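4. Recording a Demonstration Set

Okay, you've got both arms homed, the Pathirana logger is talking to the head camera, and you've read Section 3 (please read Section 3, it has the emergency stop stuff in it). Now for the fun part! In this section I'll take you through recording a full demonstration set for the paper-pickup task, which is the one we used for the Plendard results and the one I'd suggest you start with if you want to check your numbers against ours.

A full set is 32 demonstrations per starting layout. I do mine in one sitting if I can, usually in the morning before the sun gets round to the window side of the lab. You can split a set over two sittings, but then redo the camera check in step 3 before you pick it up again.

4.1 Who does what

You need 3 people. I've tried it with two and I kept losing track of which episodes were keepers.

The operator drives the arms and does nothing else.
The caller says "go" and "stop," and decides when an episode is over.
The note keeper writes down the episode number, the outcome and anything odd.

Swap seats whenever you like, but only between blocks. Hoi-yan Wu and I drive quite differently (she's smooth and slow, I tend to rush the last bit and then fiddle), and the training script wants one operator ID per block. If you swap in the middle, the whole block gets tagged with the first person's ID and you'll be fixing it by hand later.

CAUTION: Everyone stays seated and behind the table line while the arms are live. If you have to reach in, call "hold," wait for the operator to say "holding" back to you, and then reach. Yes, every time, even when it's just for a bit of paper.

4.2 Laying out the table

1. Clear the table top. Tools, tape, mugs, all of it.

2. Put the blue tray at the left end, close to the near edge. Once it's in place, leave it alone for the whole set. The policy learns that corner of the table surprisingly well and gets confused if the tray wanders.

3. Open the camera preview in the logger and compare it with your saved reference view. The table should run straight across and the bare surface in the middle should look evenly lit. If one end is noticeably brighter, sort out the lights before you go on.

4. Crumple a sheet of brown packing paper into a ball. Don't squash it too hard! A tight little ball rolls away from the fingers, and a loose one gives them something to grab.

5. Place the ball toward the right end, on the side where the bin stands. For layout A it goes near the front edge. Layouts B through D are on the printed card in the Dromereck box.

6. Park the left arm over the tray with its fingers open, and bring the right arm up so its open gripper hangs over bare table. We call this the ready pose, and every single episode starts from it.
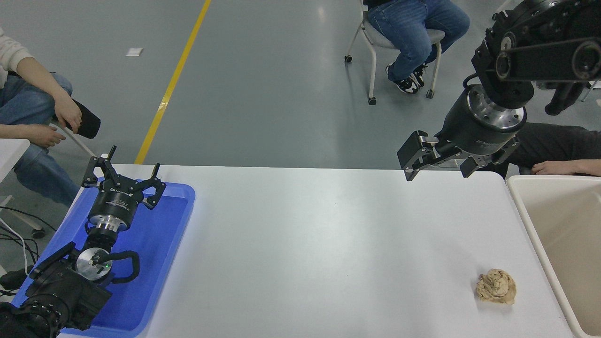

4.3 Recording an episode

1. Operator: pick up the controller and check that the arm selector is set to RIGHT. The left arm should hold its pose by itself for layout A.

2. Note keeper: start a new episode in the logger and read the number out loud.

3. Caller: say "go."

4. Operator: bring the gripper down over the ball, close, lift, and carry it over the bin. Try to make it one continuous move. Little pauses are fine, everybody has them, but if you stop dead for more than 4 seconds the logger trims the gap and you get a nasty jump in the joint data.

5. Operator: open the gripper over the bin. Don't lower it inside.

6. Caller: say "stop" once the gripper is fully open, and the note keeper closes the episode.

7. Go back to the ready pose, call a hold, and put the ball back for the next one.

Note: Keep your failed grasps! If you miss the ball and then go back and get it, that's a good episode, and you should mark it R for "recovered." My first batch of data was all perfect grasps because I'd been throwing the messy ones out, and the policy I trained on it had no idea what to do after a miss. It would just carry nothing over to the bin and open up, very pleased with itself. Siu-ming Man talked me into putting the recoveries back in and the difference was big enough that we wrote a whole section of the report on it.

Throw an episode away (mark it X) only if somebody's hand came over the table, the ball fell on the floor, or the logger dropped the camera stream.

4.4 Between blocks

I take a break every eight episodes. Use it to do these:

1. Look over the finger pads for bits of paper.

2. Follow each arm's cable with your eyes, from the gripper up. It should be able to move freely and not be caught around a joint.

3. Make a new paper ball. The old one gets flatter with every grasp, and by the end of a block you're basically picking up a pancake.

4. Save the block. The logger does not do this for you (I've asked Hok-lam Hsu very nicely, and it's on the list for the next version).

CAUTION: If a gripper feels slow to open, stop there and go to Section 7. Don't try to work it loose by cycling it from the controller.

4.5 How much data is enough?

I get asked this a lot, so let me tell you what we had. Our final training pool was 722 episodes, counting all the layouts and all the operators, with the X episodes already taken out. The curve was still creeping up at that point, but slowly. If you only want to see the method working, one full set on layout A will get you a policy that goes for the ball and closes at the right spot most of the time. It won't cope if you shift the ball to the other end of the table, so please don't judge it on that!

What helped more than extra episodes was mixing operators. Zuzanna Jabłońska ran that comparison in November with the same number of episodes on each side, one pool from a single driver and the other from several, and the mixed pool did better on every layout we tested. Her tables are in Appendix B.

4.6 Before you leave

1. Send both arms to the rest position from the logger menu.

2. Copy the blocks to the Clalleo drive and check that the episode count matches the note keeper's sheet.

3. Power down in the order given in Section 3.

4. Pick up any scraps of paper from the floor.

When the counts match, go on to Section 5, which covers trimming and labeling.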